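Project Report: Taking Laundry from a Coat Rack, and Why Our Gripper Did Not Let Go
Group 4: Kumiko Higuchi, Chia-jung Hsueh, Kaede Kinoshita
Supervisor: Chie Yoshida
Submitted 2022-03-04

Our task in the Sundby project was to teach a two-armed robot to remove cloth items from a standing coat rack. This report is mostly about the stop fault in the right gripper, which took more of our time than the task itself.

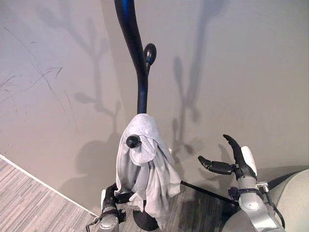 Reading time: 4 min (683 words with appendix)

1. Background

The robot is driven by an operator, and the motions are recorded so that a policy can be trained later. We used towels and light clothes. A coat rack is difficult for a robot because the knobs hold the cloth from inside, where the head camera cannot see them. The operator must lift first and pull after. If the order is wrong, the rack comes together with the cloth.

2. What happened

In one of the August sessions, Chia-jung was operating and Kaede was standing at the stop button. The right gripper closed on a jacket and on the pole behind it at the same time. Chia-jung gave the open command. The fingers stayed closed. She gave it again, and then the arm began to lift by itself to its rest position, still holding the pole. The rack tipped toward the robot and Kaede pressed the stop.

No person was hurt. The rack had a scratch on the pole and the jacket had a small tear near the seam. However, Kaede had one foot inside the marked area when it happened, and we consider this the more serious point.

3. Finding the cause

At first we thought the fingers were blocked by the cloth. We repeated the grasp 30 times with different fabrics and could not make it happen again, so we looked at the log files.

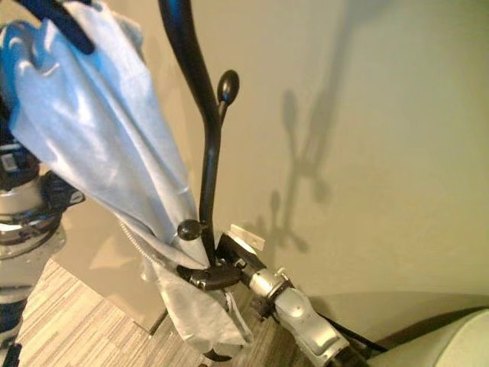 The log showed that the open command was received both times but was not carried out. The Hiltach driver, which we use for the gripper motors, goes into a protection state when the current is over its limit for 700 milliseconds. Squeezing a hard pole is enough for this. In the protection state the driver ignores all commands, and it reports only a warning, not an error. Our own program did not read warnings.

The second part of the fault was our mistake. We had written a timeout: if the gripper did not confirm a command within 1000 milliseconds, the arm should go back to rest. We wrote it for the case of a lost connection and we did not think about a gripper that is still holding something. Kanako Iwasaki from the Oshima lab read our code and found this in one afternoon, after we had searched for several days.

3.1 Why the first tests did not show it

In our 30 repeated grasps we closed the fingers slowly, as we were now being careful. The current never stayed high long enough. When we used the normal speed again and closed on the bare pole, the warning came up quickly.

4. Changes

The program now reads the warnings. When the protection state is active, both arms hold their position and a sound is played for the operator. The automatic return to rest is removed completely - the operator must confirm that the gripper is free before the arm moves. We also lowered the closing force for thin objects. The marked area on the floor was made larger, and the person at the stop button now stands outside of it on the side of the door.

5. Remaining problems

The lower closing force makes heavy towels slip sometimes. We also do not know how the driver behaves if the protection state begins during a fast movement, and we did not want to test this with a person in the room. The group that takes over the Sindorham robot uses the same driver, so we have sent them our log files and the changed code.

6. What we would do differently

We should have read the driver manual to the end before the first session. The protection state is described there, in the chapter about maintenance. We should also have written down each automatic motion of the arm in one list, with the condition that starts it. We made this list after the incident and found one more motion that we had forgotten, a small wrist movement after start-up. It is kept, but it now waits for the operator.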